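Home | Talks | Notes | About | Contact

The junk drawer talk: why small repairs don't get done at home
Speaker notes, Hugo Nieto, evening session, 7 pm start

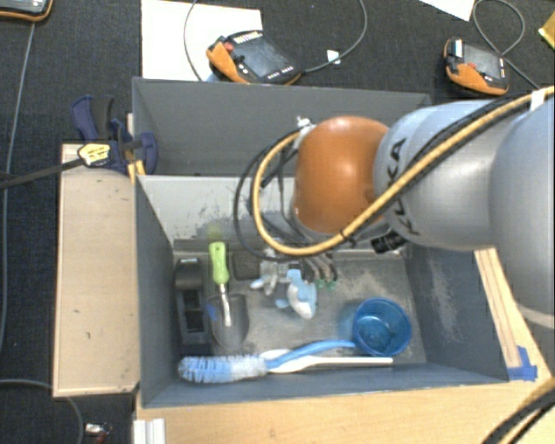
Household items and tools, all in one bin.

OPEN
Don't thank everyone again, Bastien already does that. Straight in.
Ask: who has a dripping tap right now? Hands. Wait. Let them laugh.
Then: who knows where the right wrench is? Fewer hands, hopefully. If not, skip the next line.

WHERE THIS COMES FROM
Door survey, spring, three streets in Bemine. 132 households answered. 97 had at least one repair waiting longer than a month. Say both numbers slow, people write them down.
Top of the list: loose cabinet hinge. Then taps. Then windows that stick.
Nearly all of them ten minute jobs. The job is short, the looking is long.
Killian's story about the hinge and the butter knife. One minute, not four!!

WHAT PEOPLE TOLD US
- tools in the kitchen drawer, the car, the shed, at a brother in law's
- bought a second screwdriver becuase the first was "somewhere"
- started, had to stop for a part, never went back
That last one matters most. Stay on it. A half done job is worse to live with than a broken one, you've got the screws in a saucer on the windowsill for a year.

WHAT WE TRIED AT DEDEN STREET
Small kit by the front door. Two screwdrivers, pliers, adjustable wrench, tape, pencil. No drill. Someone always asks about the drill, say later.
List on the fridge, max five jobs. Six and people quit reading it.
One evening a month. Phone off. Do the easy one first.
Jérémie Vidal kept the log, he's in the second row, point at him if he looks awake.
July was dead, everyone away. Be upfront about it.

MONEY BIT (cut if running late)
Local call-out is 163 before they've touched anything. One household paid for it twice in a year, same tap, a washer.
Not knocking plumbers. Gas and wiring: call somebody. Say this clearly, Hugo Maillard got an angry letter last time.

WATER. DRINK SOME.

LENDING SHELF
Jetilel lets us have the back wall, Cordeiro paid for the hooks. Drill lives here, so do the ladder and tile cutter. Sign out in the book, back in seven days.
Things do come back. Mostly. The tile cutter is still out, if anyone here has teh tile cutter.

ASK
Go home, pick one job. Write down what's missing for it, nothing else.
Sheets are on the table by the door, pens too.

QUESTIONS
Drill, see above. Renters: ask the landlord in writing first. Kids helping: yes, hold the flashlight.
Out by 8.15, the choir needs the room.

Contact Hugo Nieto | Copyright Deden Street Repair Evenings | Back to top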